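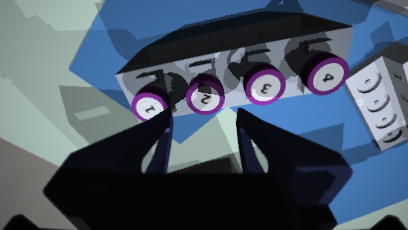
Fig. 1. Simulated view from behind the gripper, four-knob panel. The numerals read upside down in this view.

Unit 3: Knob turning, from simulation to the shared bench
Notes: Ottilie Reisinger. Revised 2019-02-10.

1. Setup
The build has two control blocks. The main block carries knobs 1 to 4 in one row. The second, smaller block carries four round buttons and is not used until the next unit. In Fig. 1 the left finger is nearest knob 1, and the right finger points at the gap between knobs 2 and 3.

2. Frames
Define the panel frame first, with x along the row of knobs in the direction of increasing number and z out of the front face. Store each knob center in this frame. Do not store it in camera coordinates, where the row slopes and the knobs differ in apparent size.

Label detection: rotate the crop by the camera roll before reading the numeral. Arlo's Perko script skips this step and has to be patched.

3. Approach
a) Open the fingers and align the gripper axis with the knob axis.
b) Advance along -z at reduced speed.
c) Close, then turn in steps of 3 degrees up to a limit of 70.
d) Open before backing off.

Run 200 simulated trials per knob before booking the bench. Log the final angle and the knob number for each trial. Collisions with a neighboring knob are logged separately.

4. Exercise
Write the transform from the panel frame to the gripper base. Check it on knobs 1 and 4, then on knob 2. Hand in the matrix and the trial log to Dwight Ouellet.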